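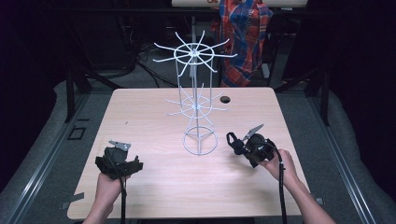
Home | Ask | Browse topics | Shop and Stall | My account

White wire spinner rack: how do I stop it leaning, and what goes on which tier?

I've taken on a countertop display rack, white coated wire, with a round wire base and two tiers of hooks that fan out like spokes. The top tier is the wider one. It came second-hand from Kneath with no instructions. I want it for keyrings and carded earrings on a craft stall, starting in November.

Two problems. When I load one side it leans, and if a customer pulls at a card the whole thing walks across the table. Also the long cards on the top tier hang down and catch on the lower hooks when it turns. Is there a usual way of arranging these, or have I bought the wrong sort? The table is a folding one, fairly smooth top. I don't want to drill anything.

3 answers

Answer 1 (accepted)

You haven't bought the wrong sort. I've used one like it for seven years.

Check the base first. Stand the empty rack on something you know is flat, such as a worktop, and press on the base ring at several points. If it rocks, the ring is bent. You can bend it back by hand, a little at a time, testing as you go. Don't use pliers straight on the wire because the coating chips and then it rusts. Put a cloth in between if you must.

Then weight it. I cut a disc of plywood a bit wider than the ring and fixed the ring to it with cable ties through small holes. That way the holes are in the plywood and your table is left alone. Stick rubber feet underneath. Mine weighs some 480 g with nothing on it, and the disc more than doubled that.

For the tiers, put heavy things low and light things high. Keyrings on the bottom, earrings on the top. Load opposite hooks in pairs, one this side and one that side, and take them off the same way when you pack up. Keep the cards on the top tier short enough to clear the lower hooks. Measure the drop on yours before you have any cards printed.

Answer 2

Non-slip matting, the sort sold for drawers. I got a roll from Zorville and cut a circle. It stopped the sliding straight away but won't help with the leaning. Wash it now and then or it picks up dust and stops gripping.

I also only put three or four cards on a hook. If the hooks are full people can't get the back one off without dragging at the rack, and that's when it goes over.

Answer 3

I would sell it and get a flat grid panel. Spinners are a nuisance outdoors, any wind and they go round by themselves. Mine went for £18 and a panel was £35.

Comments

The plywood disc worked. I painted it white and it looks like part of the rack. One spot on the ring was bent, as you said. Thanks. (from the person who asked)

Does anyone know if you can get replacement hooks? One of mine has snapped at the hub.

Trullau used to do spares but only for their own racks. I had mine soldered by a man at the repair café and it held.

If the coating has chipped, white appliance paint covers it. Let it dry overnight before hanging anything on it.

Answer 3 isn't wrong about wind, but the question didn't say it was outdoors.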